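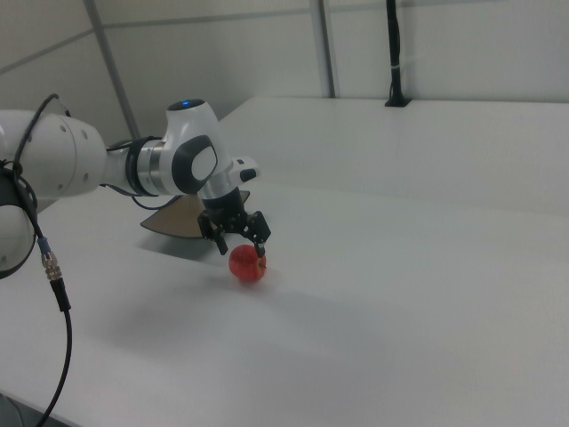 4. Evaluation of the Drukel Pick Kit

Ternbridge Robotics Group
Posted in March

Figure 3. Test cell with the arm over a single apple. The two-finger gripper points down and one fingertip touches the top of the fruit.

The Drukel kit is sold as a package of gripper, wrist flange and grasp planning software. We bought one at list price and ran it with the default settings. Fruit was placed one piece at a time on a bare patch of the white table (Figure 3), and the planner chose the approach.

We ran 588 trials over 6 fruit types. A trial counted as a failure if the fruit was dropped, pushed out of reach or bruised. There were 151 failures, and 62 of them were on apples. In most of the apple failures the fingers closed too high and the fruit rolled. Lowering the grasp height by hand helped, but the setting is lost each time the software restarts. Drukel's manual does not mention this.

Setup took one afternoon. The Sistow kit, tested in Section 5, took longer but kept its settings.

Last updated: June

Related
Sistow Gripper Kit: Setup Notes
Soft Fruit Handling at the Morrison Packing Line
Ternbridge Grasp Test Protocol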